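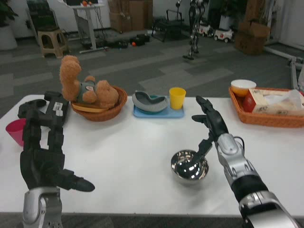

Staff at the Lirkbridge site who have sorted and reset returned household goods by hand will move to supervising the tabletop units in June. This guide sets out how to prepare a table, start a run, step in when a unit stops, and hand over at the end of a shift. It applies to all 14 staff on the returns floor, including those who joined from Cetcombe. Before a run, the table must carry only the items on the job sheet. A typical mixed set has a woven basket with a soft toy in it, a tray with a plastic cup on it, and a polished steel bowl placed near the right hand of the unit. Bright metal reflects the room lights, so the bowl should be named on the job sheet whenever it is part of the set.

Before you begin

Complete the Kivel operator course and sign the floor register. Read the job sheet in full. If the sheet and the table do not agree, correct the table first and inform the shift lead.

Step 1. Prepare the table

Switch the unit to Hold. Place the larger items along the far side and the items to be handled first within reach of the hands. Wipe the surface. Remove pens, phones and personal cups.

Step 2. Start the run

Stand behind the yellow floor line at station 4. Enter the job number, select the Trình sorting program, and press Start. Watch the first full cycle from beginning to end. After that you may supervise a second station, but no more than two at one time.

Step 3. Step in when the unit stops

A stopped unit shows code 56 when it cannot get a secure grip, and code 314 when an item is missing from its place. Press Hold before reaching over the table - this applies even if the hands are still. Reposition the item, step back, and press Resume. If the same code appears again on the same item, set the item aside and finish it by hand. Do not force the fingers open.

Step 4. Hand over

Record each stop and the action taken. Leave the unit on Hold with both hands clear of the items. The incoming operator signs the log before you leave the station.

Changes to your role

Job grades and base pay are not affected by the move. Repeated lifting and reaching will be reduced, while time spent watching and recording will increase. Operators therefore rotate between stations and hand finishing during each shift. Requests to remain in hand finishing full time should be made in writing to Tyyne Koivisto, Floor Operations, before the end of the training period.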